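Clearing off the long table

The long table in the back room has been a dumping ground since we moved to Honham. In November I finally decided to deal with it, mostly so I'd have somewhere to finish the shelf brackets I've been promising my sister.

I started by pulling everything off and washing the black cloth. It came out of the machine creased and I put it straight back on. I own an iron, but it was under the pile as well. There was a roll of tape to stay on top within reach, and a cardboard tray for whatever I'm working on, and that was meant to be the lot. 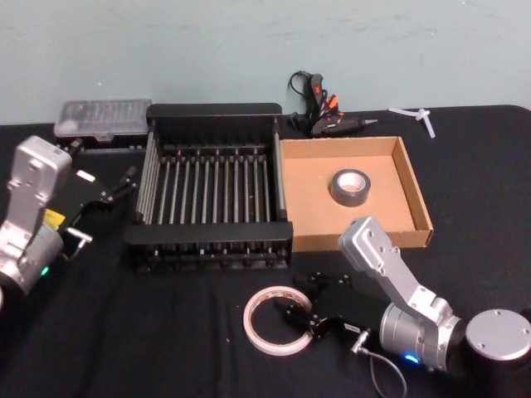
What stayed and what went

The rule was simple enough: if I hadn't used it in 6 months it went to the shed or the tip shop. I took 31 old paint sample pots, most of them dried solid, and a box of Munora catalogues that came with the house. The colour on the wall is from one of those pots, I think, though the label had gone and I can't match it. It will need another coat at some point — it marks easily.

I kept the dish rack, which doesn't live in the kitchen any more.
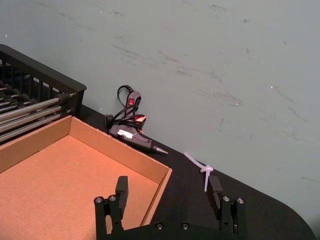
Glue is what I use most on small jobs, and for years I kept everything to do with it in a drawer with the batteries. The sticks rolled to the back and the cord caught on the runner each time. Now the black glue gun has a place on the table against the wall, next to the cardboard tray, with its cord looped up out of the way. I still haven't found a good home for the cable ties. I bought a bag of 100 at the Okafor hardware place and they get everywhere.

The long metal rods are in the black plastic crate for now. I'd like something taller for them, maybe one of the Utance bins if they come back in stock. Brackets next, then the wall when the weather warms up enough to leave the windows open overnight.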